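# Giving up the dishwasher

We moved into the flat in Gornham in January, and the kitchen had a gap where a dishwasher had been. The pipes were capped off. The previous tenant had taken the machine with her, which she was entitled to do, and the landlord said he would think about replacing it. He is still thinking about it.

I had lived with a dishwasher for 18 years, in three different homes. I had opinions about how to load one. I assumed we would buy our own within a month, and I went as far as measuring the gap and writing the measurements on the back of an envelope. The envelope is still on the fridge. We haven't bought one, and I don't think we will, so I thought I would write down how it has gone.

The first two weeks were bad. We carried on using dishes the way you do when a machine is going to deal with them. A clean glass for every drink. A separate bowl for the salad, then another bowl for each person to eat it from. By nine in the evening both sides of the sink were full and neither of us wanted to start. Maja would say she'd do it in the morning, and in the morning there would be porridge pans on top of it.

What changed things was getting rid of crockery. We had moved with far too much. I packed up most of the mugs and half of the plates and put them in the cupboard in the hall, behind the ironing board. We kept out four plates, four bowls, four glasses and four mugs. If you want a mug and there isn't a clean one, you wash one. That sounds strict but it takes twenty seconds, and it means the pile can only ever get so high.

I've had two complaints about this. Baptiste Arnaud, who came for dinner with his sister and her boys, had to drink his wine out of a mug. Deming Wan thought it was a bit grim and asked if we were all right for money. I did fetch the other plates out for Easter.

## The order of things

My grandmother washed up in a set order and I used to find it fussy. Glasses first, then cutlery, then plates, then serving dishes, then pans. Now I do it the same way. The water is cleanest at the start and glasses show everything. By the time you get to the roasting tin the water is grey and it makes no difference.

I don't rinse everything under a running tap any more. I tried it for a while and it used a lot of hot water and left me with cold hands, as our boiler takes its time. A bowl in the sink works better. The one we have came from the hardware shop on Caron Street. It's plain grey plastic and slightly too big, so it sits at a tilt, and the water gathers at one end. I've got used to it.

Washing-up liquid: I've tried the cheap one and the dear one. The dear one lasts longer. I didn't do a proper test, I just noticed I was buying it less often. The smell matters more than I thought it would when you're standing over it every night. We had an apple one for a while that I came to really dislike.

Brushes are better than sponges for almost everything. The sponge goes sour after a week however well you wring it out. I have a wooden brush with a head that comes off, and I replace the head every couple of months. For burnt pans I soak them overnight with a spoonful of bicarbonate of soda and then use a metal scourer in the morning, but not on the non-stick one. I ruined a non-stick pan in my twenties and I still remember being told off for it.

## Wiping down

The other half of the job is the surfaces. A dishwasher doesn't do those, obviously, but when I had one I treated the kitchen as finished once the door was shut. Washing by hand has made me more thorough. You've got the cloth in your hand already.

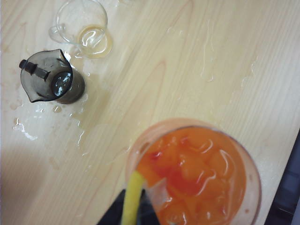
I am no good at pouring. I've always been this way, and Maja moves her papers when I pick up a jug. The worst offenders are jugs and pitchers with a wide lip, where the last bit runs down the outside and collects underneath. You can get a puddle round the base of a dark pitcher and drops and streaks over a good stretch of the wood, and if you leave them you're asking for marks. I used to do one big wipe at the end of the evening. Now there's a dry cloth over the back of a chair and I use it as I go. A damp cloth just moves it about. Lift the pitcher, wipe under it, wipe the bottom of the pitcher as well, and put it down somewhere else. I forgot the bottom of the pitcher for years and couldn't work out why I kept finding rings.

For older marks on wood, I've had some luck with a very fine wire wool and a little oil, going with the grain. I tried the mayonnaise trick that people swear by. It made the table smell of mayonnaise. Agathe Bailly, who restores chairs and knows about these things, told me white marks are in the finish and dark marks are in the wood, and that I should leave the dark ones alone unless I was ready to sand. I left them alone.

## Drying

We let things dry in the rack, mostly. The rack is a folding one and holds exactly one dinner for two. If there's more than that, someone has to dry, and this is the part I've ended up liking best.

When Maja washes and I dry, we talk. We don't talk that way on the sofa. I think it's having something to look at that isn't the other person. My parents did the same, and I remember lying in bed as a child hearing them go on and on over the sound of plates. I never knew what they were saying. It was probably about the car.

We decided to have her mother to stay while we were drying up. We decided not to take the job in Menelside while we were drying up as well, though that one took most of a week and several roasting tins.

Tea towels need to be old. New ones push the water about. The best one we own came from a guest house on the coast and has been washed so many times that the picture on it has nearly gone. You can still make out half a lighthouse. I bought a set of new linen ones in the spring and they're only now starting to be any use, after a lot of hot washes. Don't use fabric softener on them.

## Does it take longer

Yes. I'm not going to pretend otherwise. A normal dinner takes me 18 minutes from the first glass to hanging up the cloth. I know because I listen to the same radio programme and I finish before it does. Loading a machine took five, and then there was unloading it, which I never counted and always resented. I'd come down in the morning wanting coffee and have to deal with a full machine before I could put my cup anywhere.

So it's longer, but it's over when it's over. The kitchen is clear at night and there's nothing waiting.

As for water, I've read that a full modern machine uses less than washing by hand, and I can believe it. Ours was never full, or it was full of things that had been put in to make it look full. We don't have a meter here, so I can't tell you either way. If you're thinking of giving yours up to save the planet, I'd look into it properly first.

The one time I really miss it is after people have been over. We had a lunch for Dorian Leclerc when he finished his training and I was at the sink until four in the afternoon. People offer to help and you say no, and then they go home and you wish you'd said yes. I now say yes. Hand them a tea towel before they've had time to mean it.

I also miss it for the bits of the food processor. There's a groove around the edge of the lid that nothing gets into. I use a cotton bud. If anyone has a better idea, please leave a comment.

## What's in the gap

For the first months, carrier bags. Then I put up two shelves with some wood left over from the bedroom, and a curtain on a wire across the front. The pans live there now, along with the big casserole, the baking trays stood on end, and the potatoes in a paper sack. It's the most useful cupboard we've got. If the landlord did ring up tomorrow and offer us a machine, I'd have to find somewhere else for all of that, and I can't think where it would go.

The curtain needs taking up by an inch. It drags on the floor and gets wet when I mop.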